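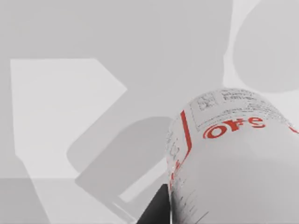
Is the ferry from Clelow still included in the ticket for the dinner show on Gevel?

The ferry is a separate ticket this year. You buy the dinner show from the Naltico Hotel and the crossing from the ferry office in Clelow, and neither one will sell you the other.

From: Ismael Quintana
To: Gevel travelers list
Date: 23 May 2025
Subject: Re: Dinner show and the late boat

Bastien and all,

I put the short version at the top so people can stop reading there if that's all they needed. The rest answers the points in Bastien's message, which I've left in below.

On Fri. at the harbor they told me the last boat back leaves when the show lets out, but only on show nights, and only if enough people have booked the return. Book the return when you book the trip out. If you leave it until you land on Gevel you may find the kiosk closed. It was closed both times I went.

> Ismael, we are bringing my wife's parents in November and want to
> see the Nkuna dancers at the hotel. Three years ago one ticket
> covered the boat, the dinner and the show. The hotel's page now
> only mentions dinner and show. Has it changed or is the page just
> incomplete?

It has changed. The page is correct as far as it goes, but it should mention the boat. I wrote to the hotel and got a polite reply that they would pass it along.

In November the show runs on fewer evenings than in summer. The desk can give you the nights once you have a room or a table held. I would fix the show night first and plan the crossing around it.

> Also, is it still outdoors? My father-in-law has trouble with
> stairs and the old terrace had a lot of them.

The summer show is on the terrace. From fall through spring they use the long hall on the ground floor, which holds 600 with the side doors open. You come in straight from the driveway with no steps. The night I went they had sold 447 places and it did not feel crowded, though the line for the buffet was slow. Ask for a table on the left as you come in. The ones at the right-hand wall are behind the drummers and you see mostly backs.
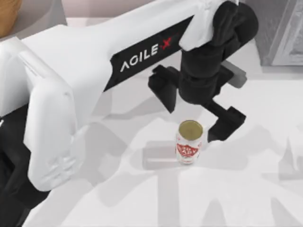

AGILE X arm above a soda can on a white tabletop.

> How long is the whole evening? And is the food worth it, or should
> we eat in Clelow first and come over just for the dancing?

Dinner opens before sunset and the dancing starts once the plates are cleared. The first half is the slower pieces, with singing, and I liked it better than the second. The second half has the fire dance and they bring guests up on stage. If your in-laws would rather not be picked, sit away from the center aisle.

The food was good. There was baked fish, roast pork, breadfruit, taro and a coconut pudding that ran out early. Drinks after the first one are extra. You can't buy a show-only ticket anymore, so eating in Clelow would mean paying for two dinners.

> Last thing, is room 591 at the hotel still the one with the view
> of the bay? We stayed there before and would like it again.
>
> Thanks,
> Bastien Marty

I don't know about that room. The upper floors were being repainted when I was there, and I was given one on the garden side. Call the desk instead of using the web form, which has no place for a room request.

If you stay overnight you can take the morning boat back, and the late return stops being a worry. With older people along I would do that. The late crossing was rough and the indoor seats filled up fast.

One correction to my post from last winter: I said children under six got in free. The age is now under four.

If anybody has been to the show since the spring schedule came out, please post whether the kiosk has new hours.

Ismael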